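4.2 Regional sweetness preference and the bottled tamarind drink

We now turn to the syrup question, left open in Section 3. Earlier interviews in Hunbridge suggested that people who grew up with the concentrate at home mix it stronger as adults. Small sample, mostly one neighborhood. So we went wider.

Respondents were 201 adults, recruited through grocery stores in Hunbridge and Solico. Each got an unmarked bottle of tamarind concentrate, a pitcher of cold water, a spoon. Instruction was one line — make it the way you would drink it. No measuring cup. Two people asked for ice and were given it; their pours are kept in the totals but left out of the dilution figures, as the melt throws off the refractometer.

Mixing strength varied far more than the label on the store brand would suggest. Solico respondents poured heavier. Those who named the drink without prompting poured heavier again, and this held in both towns. Age did not seem to matter much once childhood exposure was in the model, which surprised us. Income neither.

The diary portion ran through September. Households wrote down each glass served, to whom, and what was eaten with it. We have 1142 usable entries. Some diaries were plainly filled in at one sitting (same pen, same slant, suspiciously tidy) and 9 were dropped for that reason. Entries cluster at late afternoon and, less expected, right before bed, often warm. Warm serving is not on any package we collected and was mentioned by only one of the recipe pamphlets, the Salian one. Participants described it as something a grandmother did. A few added salt. One houshold added black pepper and wrote "obviously" next to it.

Coding was done by two of us, M. Arumugam and M. Sastry, separately, then compared. Disagreements were mostly over what counts as a meal. Is a cracker a meal? We settled on no. Two crackers, also no. Anything with a plate, yes.

Substitution deserves a note. When the concentrate ran out, 129 entries record a stand-in: lime cordial most often, then pomegranate syrup, then plain sugar water with nothing in it. Respondents were apologetic about the last. The cordial was nearly always mixed weaker than the tamarind had been by the same person, so strength here is tied to the product and not just to a general sweet tooth. See the discussion following.

Two limits. First, the bottle was free, and people may pour free syrup differently from syrup they paid for. We have no fix for this. Second, the stores in Solico carry the Loltero line at the register, and some respondents had a bottle of it in their bag while talking to us. Whether that primed them we cant say. The heavier pours in Solico remain when those respondents are taken out, though the gap narrows.

What the diaries do show is that the drink is made by one person per household and the others take what they get. Children's preferences hardly appear. When a different adult did the mixing, the entry usually carried a remark — too thin, too sour, "not hers." We take these remarks up in Section 5, along with the pamphlets.

Figure 3.
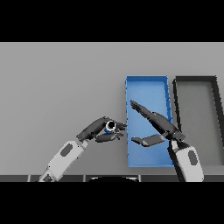
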